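**Call for participants: household chore benchmarking, Wateo lab**

Daltine is recruiting adults to perform and score short household tasks for the Masel study. The study asks whether a robot arm can yet do ordinary tidying at a standard people would accept in their own homes. The previous round logged 2,271 attempts across kitchen, laundry and desk chores. Folding remains poor. Picking up and putting away small objects is better, but results vary with the shape of the container and the angle at which an item comes to rest.

Sessions run 2 hours, with a break at the midpoint. You will do each chore by hand at your normal pace, then rate recordings of the arm doing the same chore on a four-point scale. No technical background is required.
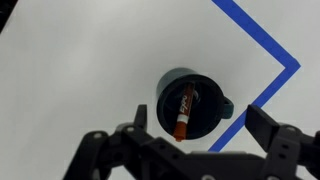
*Desk-tidying task: marker and mug on the taped work surface.*

**You should**

- be 18 or older
- be able to lift a full laundry basket
- have normal or corrected colour vision
- be willing to repeat a task many times without variation

People who have worked in cleaning, aged care or retail stocking are especially welcome. We have 30 places, and 4 are held for left-handed participants.

**Payment and location**

Participants receive a gift card at the end of each session. The lab is on the ground floor of the Barbieri building, with step-free access from the parking lot. Weekday evening and Saturday sessions are available until December.

To apply, leave your name, preferred times and dominant hand at the Barbieri front desk — forms are on the counter. Current Daltine employees are not eligible.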